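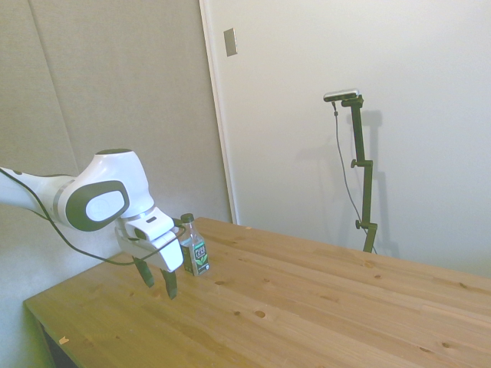 Pick-and-place unit, bench notes, August. I still don't buy the 115 number. Benedek wrote it on the board as "successful grasps, bottle task" out of 200, and the Hastutura team are already putting it in their slides. When I asked what counted as a success I got two answers from two students. One says the bottle leaves the table. The other says it leaves the table and gets put back standing. Those are different experiments. Also the start pose: with the fingers open and the right one hovering just to the left of the iced tea, most of the reaching is over before the policy has to do anything. I would like to see the same model start from the far side of the boards before we call it a reach.

Read through the log after lunch. The outcome column is typed in by hand. 4 rows have no outcome at all and were scored as successes in the total. Asked Bronwyn Tuhiwai, who says the script fills blanks with the last value. Fine, but then say so. She is fixing it tonight.

Cable: the droop under the wrist bothers me. If it drags on the bottle in a low approach we get tipped bottles and blame the model. Benedek Sárközi thinks I'm fussing. Maybe. Two clips and a strip of velcro cost less than the argument. Route it along the top of the forearm and check it at full extension before anyone runs again.

Camera pole: put tape marks where the clamp sits on the back edge, and mark both knobs. Last month's runs and this month's don't line up and nobody wrote down whether the pole had been moved.

The Bullstead club wants us to train on 2,000 episodes before the meet. I said no to one bottle 2,000 times. It will learn that bottle, with that label, at that fill level. Drunitell's team did this last year with a single mug and the arm went to pieces when the judges swapped it for a taller one.

For next session:
– definition of success, one sentence, on the board, signed by both students
– rerun the 200 with start poses drawn from a list
– second object, clear plastic, no label
– log the fill level
– ask MacKinnon if we can have the spare gripper pads back

Bronwyn's guess for the rerun is that we drop under half. Mine is lower. Benedek has put his on a sticky note inside the tool drawer and won't say – fair enough, we open it after the last run.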